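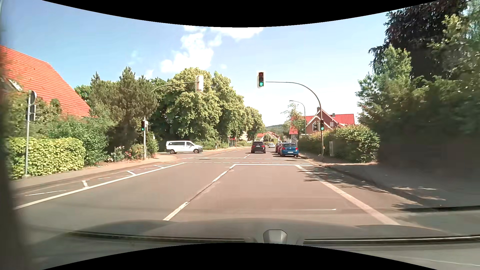 Re: Mondville loop by bike, which direction?

10 Mar 2023

Hi all,

> We're thinking of riding the Mondville loop in June, staying
> two nights. Clockwise looks easier on the map but the club page
> says counterclockwise. Is there water after the reservoir? And
> is the Malhotra grade as bad as people make out? We're on
> touring bikes with panniers, not fast at all.

Oh, you are going to love this ride! I've done it both ways now and I'd go counterclockwise every time. You get the Malhotra grade in the morning while your legs still work, and then the whole afternoon is that long easy drop along the creek with the cottonwoods on your left. Clockwise you climb the creek road into the wind, and in June that wind comes up right after lunch.

The grade itself: around 3000 feet if you start from the river bridge, but it comes in steps. The first part is the steepest. After the cattle guard it backs off and you can sit and spin and look at things (there were bluebirds on nearly every fence post last time). I was on a loaded steel bike with a low gear I'd call medium-low and I only walked once, and that was mostly to eat a sandwich.

Water. The tap at the reservoir was working when I came through. After that, nothing until the Bimness store, and they close early, so fill everything you have. The store sells ice cream bars and tubes, though only in 26 inch, so bring your own if you run 700c.

For the two nights I'd do Bimness first and then Sedatora. The campground at Sedatora has 2 hiker-biker sites down by the water and they don't take reservations, but I've never been turned away. Site 2 gets the morning sun, which you'll want, it's cold down there even in summer. The showers take quarters!

One thing about getting out of Mondville: the signs for route 934 put you on the truck road. Stay on the old highway past the feed store and take the left after the grange hall. It adds a mile and it has a real shoulder.

I have a cue sheet for the whole loop and can send it to anybody who wants it. The mileages are from my own computer so they may drift a little by the end. Please write up how it goes, I want to hear about the descent!

> Also, is the gravel section rideable on 32s?

Yes, easily, if it hasn't just been graded. I ran 35s and would have been fine on less.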